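Handout 6 – Planning a short report
Course notes, Yanling Ye

Before you write, decide who will read the report. A manager wants the result first. A coworker wants also the steps.

Write your main point in one sentence of no more than 20 words. If it becomes longer, you probably have two points, and one of them should wait.

Next, put your facts into three groups: what happened, why it matters, what should be done. 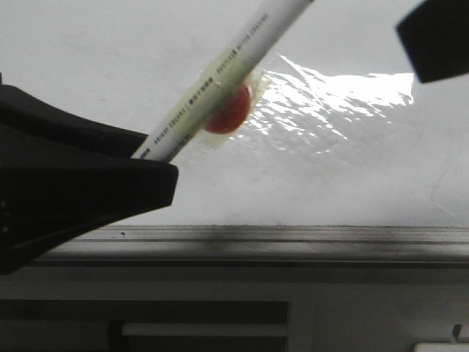

Keep opinions out of the first group – this is the most common mistake in the drafts I receive.

For next class: bring a plan of one page, and read the Stura report again.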